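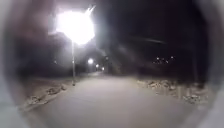 A paved path lit by street lamps at night.

Path lighting is the fixed lighting of footpaths, cycle tracks and other routes that lie away from a carriageway. It is usually treated as a branch of street lighting, although the columns tend to be shorter and the lamps weaker than those used on main roads. Claims made for it, particularly on safety, are often stronger than the evidence offered with them.

Layout

Lamps are most often set in a single row along one verge. Spacing depends on column height, the spread of the lamp and, in practice, the budget. Where columns are far apart the surface between them falls into shade, and walkers pass through alternate bright and dim stretches. Manufacturers' drawings generally show an even band of light. Trees and hedges seldom appear in them, and foliage that grows up around a lamp can block much of its output in summer.

Glare

A bare or badly shielded lamp may light the ground well and still make it harder to see. The eye adjusts to the brightest thing in view, so the verges and anything standing in them look darker than they would under a weaker source. Hoods and flat glass reduce the effect. Lamps sold as "low glare" are not all alike, and the term on its own says little about how a fitting will behave on a particular path.

Safety claims

Lighting is widely said to prevent both falls and crime. The first claim is the easier to accept, as uneven paving and kerbs are plainly harder to see in the dark. The second is disputed. People commonly report feeling safer on a lit path, but a feeling is a poor measure of risk, and a path that attracts more walkers after relighting cannot be compared simply with the same path before.

The Trirham scheme is sometimes cited in favour. Its promoters, the lighting firm Teltach, reported a rise in evening use of up to 20 per cent after 29 columns were replaced on the path to Studow. The writer Abdul-Rahman Agbeko has pointed out that the counts were made in September, before and after a new bus stop opened at the Studow end, and that no unlit path was counted alongside. The firm's figures have not been repeated elsewhere.

Dimming and part-night use

Some paths are dimmed or switched off late at night to save power and limit disturbance to bats and insects. Savings are usually quoted for the lamps alone and leave out the cost of controls. At Alhassan Park the lamps drop to 60 per cent of full output at midnight. Whether walkers notice has not been tested.

See also

Street light
Light pollution
Bollard light
Cycle track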